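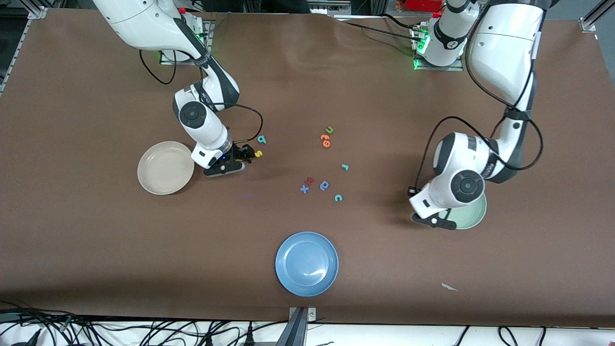 Figure 3. The tabletop sorting setup with both arms over the work area. The right gripper is lowered near a yellow piece shaped like a 3; the left gripper is over the pale green dish.

4.2 Comparing the two finger sets

We ran the letter-and-number sorting task with two sets of fingers, the Hiseck fingers we had used in Section 3 and the newer Fliltus fingers. Everything else stayed fixed. Both arms ran the same controller, Bruvix, with the same speed limits and the same grip force, and the overhead lighting was left alone between runs. The pieces are small plastic letters, numbers and symbols, and the goal is to move them from the table into the round dishes (Figure 3).

Small toy pieces turned out to be a wonderful test for fingers. A block has flat sides and forgives a sloppy approach, but a piece shaped like a 3 or a plus sign has gaps, curves and thin parts, and the fingers have to close on something that will hold. They also lie very low. To pick one up, the lower finger has to come in almost flat against the table, and a small error in height means either scraping the surface or closing on air. We measured table height again before every block of runs for this reason.

In total we logged 3,850 grasp attempts, of which 1,701 used the Hiseck fingers and the rest used the Fliltus fingers. Attempts were grouped by piece shape and by which arm made them. A grasp counted as good only if the piece was lifted, carried and released inside a dish. Pieces that landed on a rim and slid back to the table were scored as failed placements and kept apart from failed grasps - we wanted to know which half of the motion was to blame.

The clearest difference showed up on looped and arched pieces. With the Hiseck fingers, the tips often pushed one side of the arch and spun the piece away before they could close. The Fliltus tips are narrower, and they could slip into the opening and pinch a single leg. Watching this work for the first time was a real thrill! On solid, chunky shapes the two sets were very close, and we would happily use either one.

Cable routing mattered more than we had planned for. The gripper cables need enough slack for the wrist to turn fully, but too much slack lets a loop hang into the work area. Rodrigo Azevedo rerouted the cables on both arms after 13 early runs, and we dropped those runs from the comparison. We also limited wrist rotation to 55 degrees either way from the rest pose, and all the counts above were collected with that limit in place.

One open question is how much the dishes themselves affect the placement score. A raised rim asks for a higher release point, and light pieces can bounce when dropped from there. We return to this in Section 4.3, where the Bastos release planner is tested with the Fliltus fingers only.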